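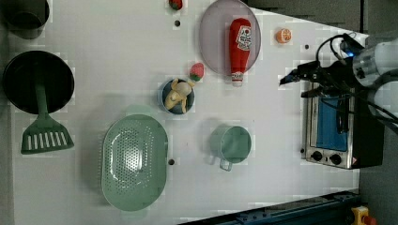
계량컵으로 밥물을 맞추는 건 쌀을 불리지 않았을 때만 통하는 얘기 아니냐고, 지난번 글에 댓글이 하나 달렸다. 불린 쌀은 이미 물을 먹은 상태라 부피로 재면 매번 달라진다는 것이다. 맞는 말이어서 답글을 짧게 달고 말려다가, 그동안 적어 둔 것을 정리해서 따로 올린다.

나는 냄비밥을 한다. 전기밥솥은 8월에 내솥 코팅이 벗겨져서 치웠고, 새로 사려고 Fairweather 매장에 한 번 갔다가 그냥 왔다. 쓸 만한 건 자리를 너무 많이 차지했고 작은 건 뚜껑 닦기가 번거로워 보였다. 그 뒤로 냄비로 짓고 있다. 처음 몇 주는 밥이 질거나 바닥이 탔다. 원인은 대부분 물이었고, 가끔 불이었다.

처음에는 쌀과 물을 같은 컵으로 재서 1 대 1.2로 맞췄다. 씻어서 바로 안치면 이 비율로 괜찮았다. 문제는 아침에 씻어 놓고 저녁에 짓는 날이었다. 같은 물을 부었는데 죽에 가까운 밥이 나왔다. 체에 밭쳐 둔 날과 물에 담가 둔 날도 달랐다. 체에 오래 두면 겉이 말라서 쌀알이 부서지기도 한다.

그래서 지금은 저울을 쓴다. Tevent에서 나온 제일 싼 전자저울인데 1그램 단위로 나온다. 순서는 이렇다.

마른 쌀을 260그램 잰다. 우리 집 두 사람이 먹고 한 공기 남는 양이다.
쌀을 씻어서 담가 두었다가 체에 밭쳐 물을 뺀다.
냄비를 올리고 저울을 0으로 맞춘 다음 쌀을 넣는다.
쌀과 물을 합친 무게가 정해 둔 숫자가 될 때까지 물을 붓는다.

핵심은 마지막 줄이다. 불린 쌀이 물을 얼마나 먹었든 합친 무게만 맞으면 냄비 안에 든 물의 양은 같다. 백미는 마른 쌀 무게에 1.4를 곱한 만큼 물이 들어가면 내 입에 맞았다. 260그램이면 물이 364그램, 합쳐서 624그램이다. 햅쌀은 여기서 조금 줄인다. 지난달에 산 쌀은 합계를 600그램까지 내렸더니 알맞았다. 반대로 묵은쌀은 조금 늘려야 한다.

현미를 섞는 날은 계산이 달라진다. 현미만 하룻밤 따로 불리고 백미는 나중에 합친다. 섞은 쌀이 마른 무게로 260그램일 때 합계를 656그램까지 올려서 짓는다. 그러면 물이 396그램 들어가는 셈이다. 현미 비율이 3분의 1을 넘으면 이것으로도 모자란데, 그 이상은 식구가 싫어해서 해 보지 않았다.

불은 아직 감으로 한다. 뚜껑을 덮고 중불에서 끓이다가 김이 세게 올라오면 제일 약한 불로 줄여 12분, 끄고 10분 뜸을 들인다. 뜸 들이는 동안 뚜껑은 열지 않는다. 예전에는 궁금해서 한 번씩 열었는데 윗부분이 설익는 날이 많았다. 누룽지를 먹고 싶으면 약불 시간을 3분 늘린다. 바닥이 얇은 냄비는 3분도 길어서 냄새를 맡으면서 해야 한다.

냄비 크기도 물 양에 영향을 준다. 전에 쓰던 Wurkine 냄비는 넓고 얕아서 증발이 많았고, 같은 합계로 지으면 밥이 되직했다. 지금 것은 좁고 깊다. 레시피에 적힌 물 양이 자기 집에서 안 맞는다면 냄비 지름부터 보는 게 빠르다. 뚜껑이 가벼워서 들썩거리는 냄비도 물이 더 필요하다.

계량컵을 버린 것은 아니다. 씻어서 바로 안치는 아침에는 여전히 컵으로 한다. 저울을 꺼내고 0으로 맞추는 것도 바쁠 때는 일이다. 쌀컵과 요리용 계량컵은 용량이 달라서 섞어 쓰면 틀린다. 쌀을 잰 컵으로 물도 재면 된다.

남은 밥은 뜨거울 때 한 공기씩 나눠서 뚜껑 있는 용기에 담고, 식으면 냉동한다. 용기는 Finimness 것을 쓰다가 뚜껑이 휘어서 요즘은 유리로 바꾸는 중이다. 데울 때는 900와트로 2분 30초 돌리고 한 번 섞은 다음 30초 더 돌린다. 냉장실에 넣었다가 데운 밥은 푸석해서 볶음밥에만 쓴다.

보리와 귀리는 아직 숫자를 못 정했다. 보리는 두 번 해 봤는데 한 번은 질고 한 번은 딱딱했다. 몇 번 더 지어 보고 적겠다. 압력솥을 쓰는 분들은 물이 훨씬 적게 들어가니 위의 숫자를 그대로 쓰면 안 된다.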